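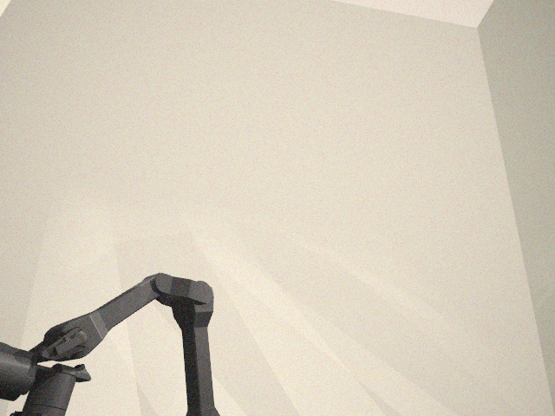 Hinata Mizuno
Redakteurin für Automatisierungstechnik
19. Nov. 2022

Gerenderte Zellen ersetzen keine Abnahme

Irilier verkauft mit Juto eine Simulationsumgebung für kleine Greifarme, lizenziert pro Arbeitsplatz und Monat. Seit August liegt die Version 3 vor. Der Hersteller bewirbt sie als Ersatz für den Versuchsaufbau. Diese Aussage halte ich für falsch, das Produkt selbst für brauchbar.

Zur Bewertung habe ich eine Tischaufgabe angelegt: ein Arm, eine helle Arbeitsfläche, farbige Quader und Stäbe unterschiedlicher Größe. Pro Konfiguration liefen 500 Durchgänge mit zufällig variierter Beleuchtung. Die Einrichtung dauerte einen Vormittag. Am realen Prüfstand in Dalstead hatten wir dafür 17 Arbeitstage angesetzt. 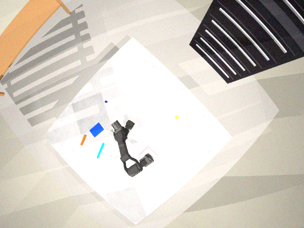
Geöffneter Greifer über der Tischszene in Juto. Rendering: Mizuno

Positiv fällt die Lichtvariation auf. Harte Schatten und eine fast weiß ausgeleuchtete Tischplatte sind für eine Bildverarbeitung unangenehm, und genau solche Fälle gehören in den Testbestand. Auch die freie Wahl des Blickpunkts, bis hin zur steilen Untersicht, ist sauber gelöst.

Schwach bleibt das Kontaktmodell. Reibwerte lassen sich nur je Material vorgeben, eine Streuung innerhalb einer Charge ist nicht vorgesehen. Wer dünne Stäbe greifen will, erhält damit Erfolgsquoten, die am realen Arm erst nachzuweisen wären. Kudo, das Konkurrenzprodukt, bietet hier eine Verteilung pro Objekt, rechnet allerdings deutlich langsamer.

Meine Empfehlung an Einkäufer: Juto für Vorauswahl und Regressionstests lizenzieren, den Prüfstand behalten. Irilier sollte das Wort „Ersatz“ aus dem Datenblatt streichen und die Kontaktparameter offenlegen. Bis dahin gehört in jedes Angebot eine Abnahme am realen Gerät, mit den Teilen des Kunden.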